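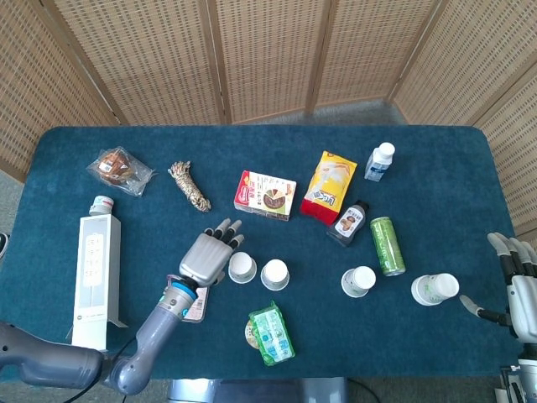
October, notebook entry, Prata bench
Started 9:40, wrote this up after lunch

Picking up from the last entry. The question is still whether the grasp-type classifier we trained on the tidy table holds up when the table is full of things that are not targets. Duarte thinks the drop we saw last month was mostly the wrist pose estimate drifting. I think it was clutter. We agreed on a way to separate the two before either of us argues any more.

Setup: both arms at the teal table, divider behind, head camera at the usual height. Targets are the white paper cups, all four of them. Everything else is distractor: can, bottles, rope, snack packets, boxes. Cups go upside down or on their side, never upright. Upright cups are in the old set and we have plenty of those.

Layouts come from Zorica's list, which gives each item a cell and an angle. Cell size is the same as in the Undton runs so the numbers can be compared. I place the items by hand from the printout, then press the pedal to log a start frame. Hands begin low over the table, left one open, right one curled. Last month both hands were parked off the table at the start, and I want it on record that this changed. It matters for the wrist question, because the arm now covers part of the table before anything moves.

Conditions:
A – cups only, same cells as the cluttered layout
B – full clutter, wrist pose from joint encoders
C – full clutter, wrist pose from the camera estimate

If Duarte is right, B should look like A. If I am right, B and C should both be low.

Data so far: 1260 trials across the three conditions, evenly split, counting what Vasco ran while I was away. I threw out 186 of those before looking at any scores. Most were from the run where Hiron (the logger, not the planner) wrote timestamps from the wrong clock. The rest were pedal double presses. The list of dropped trial numbers is in the shared folder next to the raw logs. Please do not delete the raw logs, the clock offset looks constant and we may be able to get those trials back.

Result, first pass: B sits closer to C than to A. Clutter costs us more than the wrist estimate does. The gap between B and C is still there, though, so Duarte is not wrong that the estimate hurts. It is just the smaller part. I have not run the proper test yet, only looked at the plots per layout.

Where it fails: the classifier is fine on upside-down cups with free space on all sides. It gets worse for cups lying on their side, and worse again when something round is nearby. With the can or the dark bottle close to a cup it tends to pick the wide wrap grasp and center it between the two objects. The rope is much less of a problem than I expected. Tươi had bet on the rope.

The other failure is the left hand blocking the view of its own target. When a cup sits just past the fingertips, the head camera loses the near rim once the wrist rotates, and the predicted grasp flips between pinch and wrap for several frames. The flipping shows up in A as well, so it should not be counted as clutter. I will tag those trials separately. Duyên suggested holding the last confident label until the rim comes back. Easy to try, it is a small change in the Skumari node.

Small things:
– Right thumb was reading 2 degrees off at rest this morning. Rezeroed before the first trial, fine since.
– Printed cups and plain cups are mixed in the layouts. No difference that I can see in the scores, but the print should go in the metadata. At the moment it does not.
– The snack packets slide on the carpet less than they did on the old hard top. Good for repeatability, but it means contact forces should not be compared with the spring data.
– Glare on clear plastic comes and goes with the overhead lights. Keep the back row of lights off.

To do:
Vasco – recover clock offset, rerun the filter script, tell me how many trials come back
Zorica – new layouts with the round distractors moved at least one cell away from every cup, all else equal
Me – tag the self-blocking trials, then the mixed model with layout as random effect
Duyên – label hold, switchable from the config, off by default

15:20 addition. Ran the first few of Zorica's new layouts by hand without waiting for the full list. The wide wrap error is still there on one of them, with the can two cells away. So distance alone may not explain it. Checking the crop size next, it may be pulling in more of the table than we think.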